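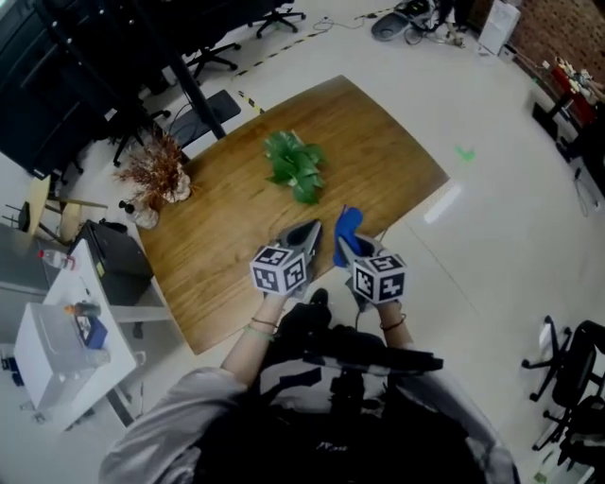

Clearing a table is the chore I'd hand over first, and it's the one I think machines are closest to getting right. I've been saying so to anyone who'll stand still long enough, and lately they've stopped rolling their eyes.

Think about what the job asks of you. You pick up whatever is lying there, decide if it's rubbish or somebody's treasure, lift the vase without tipping it, and wipe underneath. A kid of eight can do it (under protest). For years a robot couldn't, and the reason was never strength or speed. It was leaves. Leaves, rags, gloves, sponges, tea towels – anything that changes shape the moment you pinch it.

I grew up over a flower shop, so I take leaves personally. Trimming greenery leaves a mess of soft bits that cling to each other, and no two piles are alike. You can't write down the steps for picking one up. My aunt, Antigoni Dimitriou, ran the shop and cleared her bench with one sweep of the forearm, bin held below the edge, still talking on the phone. I'd love to see a machine do that!

What has changed is how they learn. Instead of a programmer spelling out every movement, people do the chore themselves, over and over, holding the same kind of gripper the robot will use. The machine studies all those tries and works out its own way of going about it. Kirsty Laing, who teaches robotics at night and cleans up after three teenagers by day, told me she found it humbling to hold one. "You lose your fingertips," she said. "Two jaws, that's your lot. Then you pick up a cloth and work out a new way to wipe, and after an hour you've forgotten you ever did it differently."

I find that wonderful. The knowledge in an ordinary pair of hands, the stuff we never bothered to write down because it was only housework, has become the thing engineers most want to get hold of.

So, can they do chores yet? Some of them, some of the time, in rooms they know. I watched a pair of arms at Prendar clear a bench on a Monday in February, and it went beautifully until a stem stuck to the sponge. The arms wiped on, dragging the stem back and forth like a kid with a stick in the mud. A person would have flicked it off without noticing. Sotiris Gkikas, who was minding the controls, reached in and did exactly that.

Shop floors will get there before kitchens, I reckon. A florist's bench stays put, the light is steady and the same mess turns up every day. My kitchen table has been a desk, a sick bay and a place to fix a bike, all since Sunday. Any machine that copes with that has earned a spot in the family photo.

My cousin Melina thinks I'm dreaming. She runs the shop these days, and her view is that by the time you've bought the arms, bolted them down and explained the vases, she'd have swept up 2000 times. Fair enough. She also has a sore wrist every Mother's Day, and I notice she asked me what Prendar's arms weigh.

I've told her I'll take her along next time I go. She wants to bring her own eucalyptus.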